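An afternoon at the Metetel open day

In September I drove out to Dusascombe for the open day at Metetel. They write software for robots that work indoors, and once a year they let people walk through the building and ask questions. I signed up because my brother-in-law went last year and kept talking about it.

The place is easy to miss. It sits behind a tile warehouse, and the sign is the size of a license plate. They had 145 people on the list, split into groups, and mine went in at 2 p.m.

Coffee and badges

We started in the lunch room with a short talk by Cleiton Mendonça, who runs the simulation team. He kept it simple. Before a robot tries a job in a real room, it tries the same job in a room that exists only on a computer. If it knocks over a lamp there, you start again and nothing is broken. His team runs 2000 of those practice attempts in a night, then reads through the failures in the morning.

A woman near me asked how close the fake rooms are to real ones. He said close enough for walls and furniture, less good for cloth and anything that bends. Someone else asked about jobs going away. He said he didn't have a good answer to that and moved on – I would have liked to hear more.

The simulation room

The next stop was a long room with desks down both sides and a big screen at the end. The project they were showing is called Karkier. It's a two-armed robot meant for fetching and putting away things around a house. They have 328 rooms built for it so far, and the one on the screen when we came in was a room with a wooden floor, a reddish table and a lot of glass set in wooden frames.

I had expected a view from across the room, like in a video game. What we got was a tilted view from right by the robot, with its own white body filling the bottom of the screen and both grippers pointing up. It took me a minute to work out which way the floor went. The sky in the window helped.
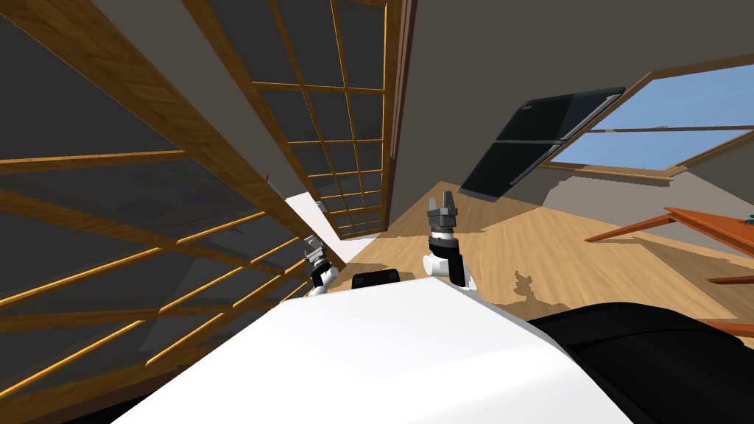
Trying the controls

After that we could have a turn. There were two stations, each with a pair of hand controllers, and you moved the simulated arms by moving your own. The task was to pick up a cup from a counter and set it on a shelf.

I dropped the cup three times. The arms follow you well enough, but you can't feel anything through the controllers, so I kept closing the gripper too early. A boy of maybe ten did it on his first try and then did it again with the left arm. The line was long by then, so I gave up my spot.

The workshop

The last part was downstairs, where they keep the hardware. A man from Malabanan, the company that makes the joints for them, had one taken apart on a bench and let us turn the gears by hand. It was heavier than I thought it would be. He said a joint gets swapped out when it starts to feel loose, and he passed around an old one so we could compare. I could feel the difference, just barely.

They ran one real arm for us, moving blocks from one tray to another. It was slow. It missed a block once and went back for it without anyone touching anything, and a few people clapped.

If you want to go

It's free, but you have to sign up ahead of time. Parking is 40 spaces and they were full when I got there, so I left the car by the warehouse and walked back. The tour takes a little under two hours. Wear a sweater, the workshop is cold. There's a step down into it that two people in my group tripped on, me included.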